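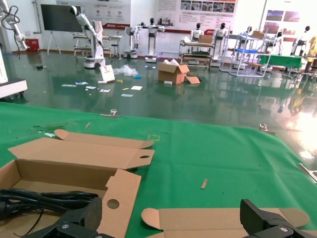

Packing and Kitting Assistants (Fixed Term)

Lusmont Fulfillment Services
Reference: 829
Posted: 2021-05-27

Lusmont Fulfillment Services invites applications for the position of Packing and Kitting Assistant at its Karaki Street site. The positions are full time and run through the end of September, with the possibility of extension subject to workload.

About the work

The packing section prepares small boxed goods for shipment to retail customers. Most items are cables, adapters and spare parts, which are placed in plain corrugated boxes that arrive flat and are folded by hand. Work is carried out at covered tables. Each assistant is assigned a table at the beginning of the shift and is responsible for its condition until the shift ends.

Duties

Fold flat cardboard boxes into shape and close them with the tuck flap, without tape unless the order sheet calls for it.
Coil and bundle cables to the required size and place them in the box so that the lid closes flat.
Insert printed cards and leaflets as listed on the order sheet.
Open incoming cartons, check the contents against the delivery note and report shortages to the shift lead.
Keep the tablecloth straight and clipped to the table edge. Replace it when it is soiled.
Collect plastic wrap, loose flaps, paper and other packing waste from the floor and sort it for recycling.
Complete the table log at the end of each shift.

Requirements

Applicants must be at least 18 years of age and legally authorized to work in the United States. They must be able to stand for extended periods, to lift up to 66 pounds with a second person, and to read order sheets written in English. Good hand coordination is essential, as is care with small parts.

Previous experience in packing, assembly or stockroom work is welcome but is not required. All new assistants complete three days of paid training, which covers box folding, cable handling, safe lifting and the sorting of waste. Closed-toe shoes must be worn at all times. Gloves are supplied on request.

Hours and pay

The regular shift is eight hours, with a 30-minute unpaid meal break and two paid rest breaks. Early and late shifts are available, and applicants should state a preference. Pay is hourly and is paid every two weeks. Assistants who remain in the position to the end of the term will receive a completion payment of 900 dollars, less applicable deductions.

How to apply

Application forms may be obtained from the front office or requested by mail. Completed forms should be addressed to Issa Akl, Staffing Coordinator, Lusmont Fulfillment Services, Anevine Building, Karaki Street, and must show the reference number given at the head of this notice. Please include the names of two persons who can comment on your work or studies. A résumé may be attached but is optional.

Selected applicants will be invited to a short interview and a practical exercise at a packing table. Applicants who need an accommodation for either part should say so on the form.

Lusmont Fulfillment Services is an equal opportunity employer.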